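Two arms over one tray: does a sorting cell need a written "who goes first" rule?

Posted in Shop Automation > Rules and Good Practice
Views: 2,937

Otakar Kubíček
I run a small bench cell that sorts electronic odds and ends into bins. Two arms, one steel tray in the middle with a sheet of paper in it, two bins per side. The arms share the tray and nothing else, at least on paper. I have now been asked to produce that paper.

Our customer, Hadeck, sent over a review form that wants a "documented procedure for shared zones." What I have at the moment is a habit. The left arm takes boards, the right arm takes wires, and whoever wrote the program (me) remembers this most mornings.

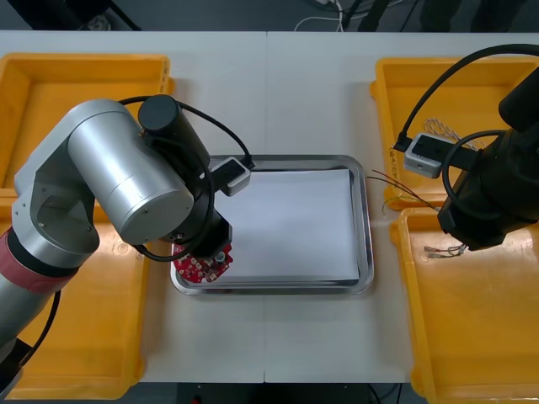

Left arm with a board, right arm with wires, tray in the middle.

What I'd like to know:

Is it accepted practice to let both arms hold something near the tray at once, or should one always be parked? Parking costs me up to 6 seconds a cycle, and my manager can hear those seconds leaving the building.

Does the rule need to cover the parts as well as the arms? My program treats each gripper as a tidy box. A bunch of wires does not know it is supposed to be a tidy box.

And do the bins need their own rule? I had assumed a bin was the one thing in the cell that could be trusted to behave.

I've read the manual from Sibiya, who supplied the controller. It says to "take suitable measures," and then there is a page about fuses.

Lizelle Adams
Yes, write it down. You're going to anyway, because Hadeck won't pay until you do, so you may as well get a useful page out of it.

I look after three cells a bit like yours and our shared-zone sheet fits on one side of paper. It started at 18 pages. The long version was very thorough and lived under a coffee maker.

Parking first. You don't have to park one arm in its home position every time. What you need is a claim on the zone. One arm asks for the tray, gets it, does its business and gives it back. The other may wait close by, outside a line you've drawn and written down. The part people leave out is what happens when an arm faults while holding the claim. Ours keeps it. A person has to go look, then clear it by hand. If the software releases the claim on a timeout, sooner or later it'll hand the tray to arm B while arm A is still standing in it, looking innocent.

Yes to the parts as well. Your keep-out distance has to start from the end of whatever the gripper is holding. For boards, we use the longest side plus a margin. For wires we take the full length pulled straight, in every direction, and accept that it looks ridiculous on the drawing. If the ridiculous drawing doesn't fit your cell, you've learned something about your cell.

Bins do need a rule, sorry. Small parts with leads on them are the worst, because the body goes where you put it and the connector goes where it likes.

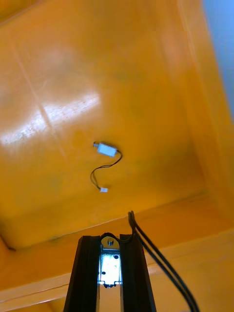
So our sheet says the gripper opens low, waits, and then comes straight up to a set height before it moves sideways at all. No diagonal exits, however pretty they look in the simulator. If the wrist camera still finds something between the fingers at that height, the arm stops and asks for a human. It does not shake. We had a program that shook. I've apologized to the people who were standing nearby.

Two more lines I'd put on the page:

Glossy bins throw glare, so don't let one camera view be the only proof that a part was dropped. Pick a second check, even a dull one like finger position.

Every change to the program gets an entry with a name and a reason. "Tweaked" is not a reason. I have a log with 1,601 entries in it and I could tell you who wrote which ones from the spelling.

As for the seconds, measure before you argue. When we went from parking to claiming we got most of the time back, and the rest had been going to a wait somebody put in as a test and then grew fond of.

One caution: none of this replaces your risk assessment for people near the cell. A zone claim keeps the arms off each other. It does nothing for the person reaching in for a dropped terminal, and if your form has a box for that, don't fill it in with this.

Otakar Kubíček
Thank you, this is more than I got from two phone calls and a webinar. I've started the page. Title, date, "Shared Zone Procedure," and a very nice border.

I'm going with the claim. The line for the waiting arm will be the outer rim of the tray plus the straight-wire distance, which on my drawing swallows both right-hand bins and part of my confidence. I may have to have the right arm go all the way back over its own side before the left one comes in. The faulted-arm rule is going in word for word if you don't mind.

One thing I still can't settle is what counts as "tray clear." Right now the program calls the tray clear when both grippers are out of it, regardless of what's lying there. Hadeck's form seems to think clear means no parts either.

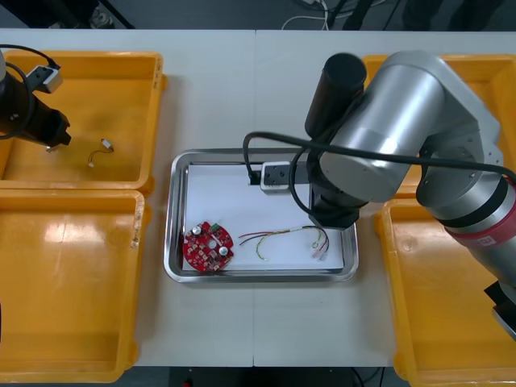
Navard
Use two different words and the problem goes away. We say "free" when no arm is in the zone and "empty" when no parts are left. Claims depend on free. End of batch depends on empty. Our old sheet used "clear" for both, and the night shift and the day shift each picked one.

Grundel
just park the other arm. never had a problem in years

Lizelle Adams
Grundel, how many arms do you have?

Grundel
one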